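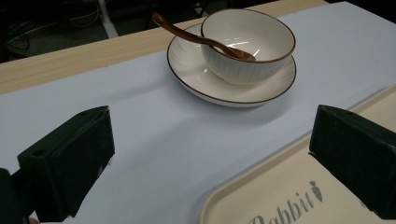
Section 3: Laying a soup tray
Written by Subira Kariuki for the Derine breakfast room, updated February

Okay, so you've got the cupboard sorted (section 2) and now we get to the part I like best, laying a tray! We have 26 trays at Derine and they all get laid the same way, soup or porridge, upstairs or down.

What you need
One tray, one saucer, one bowl, one spoon, one folded napkin. Take the lot to the side table before you begin, or you'll be walking back and forth all morning like I did my first week.

1. Cover the table. A big sheet of paper is fine, and it doesn't have to reach every edge. Press the worst creases down with your palm and leave the rest.

2. Put the tray down on the side nearest you and leave yourself room past it for the crockery.

3. Wipe the tray, rim first and then the flat part. Get into the corners with a dry cloth too, crumbs love those corners.

4. Set out the saucer with the bowl on it, past the tray. Not on the tray yet! Look inside the bowl, run a finger around the lip, and if you feel a chip it goes in the Sarer box under the sink.

Caution: never carry a filled bowl to the tray by its rim. Saucer in both hands, every time. 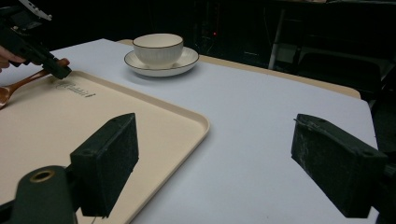 5. Spoons are where I'm fussy, I admit it. Pick yours up by the handle and check the part that goes in somebody's mouth, front and back, under a decent light. I do this off to one side, with the spoon up by the corner of the tray and the white cup on its saucer well beyond, so a dropped spoon lands on something flat and doesn't take any china with it. If it feels rough or smells of last night's onions, swap it for another one.

6. Lower the spoon into the bowl, round end down, and let the handle lean on the rim. Don't drop it in. A long handle will stick out past the saucer and that's fine, just keep it turned away from your sleeve.

Note: if the spoon keeps tipping the bowl when you let go, it's too heavy for that bowl. The big Arruda ladle-type spoons do this and they belong with the stew pots.

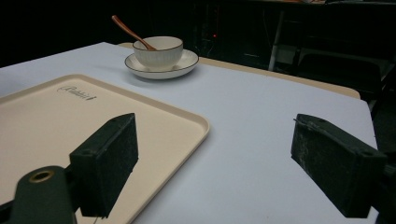

Kevser Ertürk wrote to me after the last version to say she'd much rather lay the spoon flat on the saucer, that it looks neater and the guest doesn't have to fish it out of the soup. Fair point! For anything served already poured, go ahead and do it Kevser's way. For trays that go up with the soup in a separate jug I still want the spoon in the bowl, it rides better on the stairs.

7. Move the saucer, bowl and spoon onto the tray together, one hand on each side of the saucer. Go slowly over the raised rim,

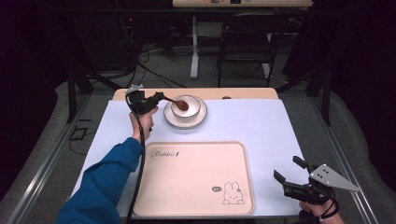

and once you're across it, set the saucer down a little right of the middle so there's space for bread on the left. The napkin goes in last, fold toward the guest.

8. Lift the tray an inch and put it back. Anything that rattles needs shifting.

Caution: one tray at a time on the stairs, please, even when you're running late.

If you've got more than 14 trays to lay, split the job with someone: one of you checks spoons and the other does bowls. Spare spoons are in the second drawer. Clearing and washing up are in section 4.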